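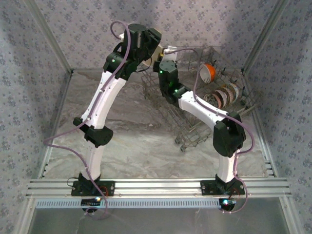 Chapter 4

Echo, Delay and the Sound of a Room

Put on almost any dream pop record and the first thing you hear is space. The guitar comes in, and before you've worked out what it's playing, you already have a feeling for how big the place is. That feeling is what this chapter is after. A good way in is through the kitchen, with something as ordinary as an orange bowl standing in a wire dish rack beside a handful of dishes. Tap a bowl like that at home with a fingernail and you get a short, bright note that dies away. Now carry the same bowl into a stairwell and tap it again. The note seems to hang there, softer and longer, and it appears to come from everywhere at once. You haven't changed the bowl at all. You've changed what happens to the sound after it leaves, and a great deal of the music in this book was made by people who fell in love with that second part.

We left the last chapter with guitars, chords and fingers on strings. From here on we follow the signal out of the instrument and into the air, or into a box that pretends to be air. I think this is the most fun you can have in a course on recorded music, because the ideas are simple and you can hear every one of them for yourself (please do — read with headphones nearby!).

4.1 Two words that get mixed up

Musicians often say "echo" when they mean reverb and "reverb" when they mean echo, and they usually understand each other anyway. For our purposes we need to keep them apart. An echo, or delay, is a repeat you can pick out. Clap in front of a distant wall and you hear the clap come back, a little duller than you sent it. Reverb is what you get when there are so many repeats, so close together, that your ear gives up on separating them and hears one smooth tail.

There is no hard line between the two. Shorten a delay enough and it stops sounding like a repeat and starts to thicken the note. Feed a delay back into itself and the repeats blur. Some of the loveliest sounds in dream pop live right on that border, where you can't quite say if you're hearing a second guitar or the ghost of the first.

Key terms in this section: dry signal, wet signal, delay time, feedback, decay.

4.2 A song to carry through the chapter

We'll keep coming back to one recording, "Glass Orchard" by the duo Tzanetos. It's slow and has very few parts: a drum machine, a bass, one guitar and a voice. The guitar plays a figure of only 2 notes. Written on paper it looks like nothing. On the record it fills the whole stereo picture, and for years I assumed there were at least three players on it.

The song was produced by Xiuying Xie, who had the guitar recorded twice through the same amplifier, once dry and once through a tape delay. She then sent only the delayed take into the reverb. Listen for how the front of each note stays sharp while everything behind it goes soft. If she had put reverb on both takes, that sharp edge would have melted and the figure would have lost its pulse.

The tempo is 113 beats per minute, though it feels like half that, and the delay repeats fall between the drum hits. Try counting along with the snare and you'll notice the guitar answering you in the gaps.

4.3 Rooms, plates and boxes

Before there were pedals, there were rooms. A studio would put a loudspeaker at one end of a bare, hard-walled space and a microphone at the other, play the singer's voice into it, and mix the result back in. Later came the plate, a large sheet of metal hung in a case and set shaking by the signal. Then came springs, and then digital units that worked it all out in numbers.

Each of these has a voice. Springs are splashy and a bit comic when you hit them hard. Plates are dense and bright, and they flatter singers. Early digital reverbs have a grainy shimmer that was once thought of as a fault and is now copied on purpose. The Jikorov album Prokel, which we study in section 4.6, uses a spring on the drums and a digital hall on the voice, so singer and drummer seem to be standing in different buildings. It shouldn't work and I adore it.

Before you go on

Play the opening 37 seconds of "Glass Orchard" twice. The first time, follow the guitar only. The second time, ignore the notes and listen to the tails, and write down where each one seems to end. Keep your notes. You'll need them for the Zodmont remix in section 4.4, where the tails have been cut short and the same song feels like it was moved into a closet.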